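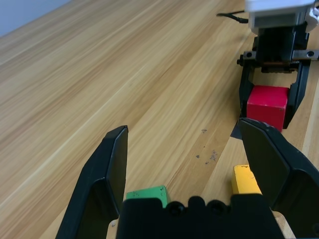
1/ Hollent has put the revised scope for the Drekska base oil unit out to tender. Bids close in May. Notes on what changed, for those who follow lubricants capacity.

2/ Nameplate is now 377 kt a year, all Group II. The Group III train has been dropped from phase one. Plot space is kept for it next to the hydrocracker.

3/ Feed is vacuum gas oil from the existing refinery. No imported feed in the base case. Rok Begović's team modelled an import case and it failed on jetty draught.

4/ Hydrogen is the tight point. The old reformer can't cover dewaxing and finishing at full rate, so a new steam reformer is in scope, with 6 PSA beds.

5/ Licensor not named. Tomić did the pre-FEED and may bid for FEED as well. Doina Kneževič asked about conflict of interest at the bidders' meeting and was told the data room is open to all parties on equal terms.

6/ Peak site labour is put at 2000. The earlier filing said 3071, but that included the Group III train and the second tank farm.

7/ Still missing: sulphur handling, flare load, and who pays for the substation. The grid connection letter in the annex is unsigned.

8/ Correction to 4: the beds are for the new reformer only. The existing PSA stays as it is. Thanks to Eleni Shehu for spotting it.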